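Flultbridge Finds a Very Old Shopping List

A drainage crew in Flultbridge has dug up a lead tablet that more than one museum would now like to borrow, and my inbox would like me to be excited about it. Fine. I am.

The tablet came out of a ditch behind the old Runolton road in June, folded in half and caked in clay. Everyone hoped for a curse. Lead tablets are famous for curses — you scratched your neighbor's name on one, asked a god to shrivel his cows, and dropped it down a well. I have wanted to read a fresh one since I was nine and had a neighbor in mind.
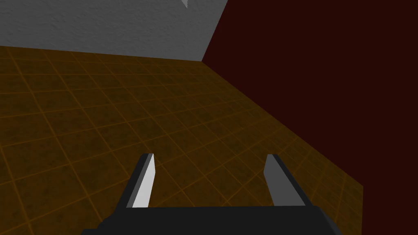 The unfolding took 20 days, which is a long time to wait for bad news about somebody's cows. Sekar Tjoa, who runs the conservation room at the Rondonuwu Museum, won't be hurried, and she's right, as old lead cracks if you so much as sigh at it. Then the thing finally lay flat and the writing could be read, all 88 letters of it.

It's a list. Someone wanted lamp oil, nails, a quantity of beans and "the good rope," and felt strongly enough about it to write it in metal. There are no gods mentioned and no cows harmed. Tjoa thinks it may have been an order sent to a supplier, folded to keep the carrier from adding items of his own. I prefer to believe the last rope was terrible.

The tablet goes on show in Hikent on July 16, 2025, in the small gallery next to the coat room. The museum has printed 900 leaflets with a full translation and a drawing of the letters, and the leaflet is free. The gift shop is selling a replica, too, in case you're out of nails and want to let someone know.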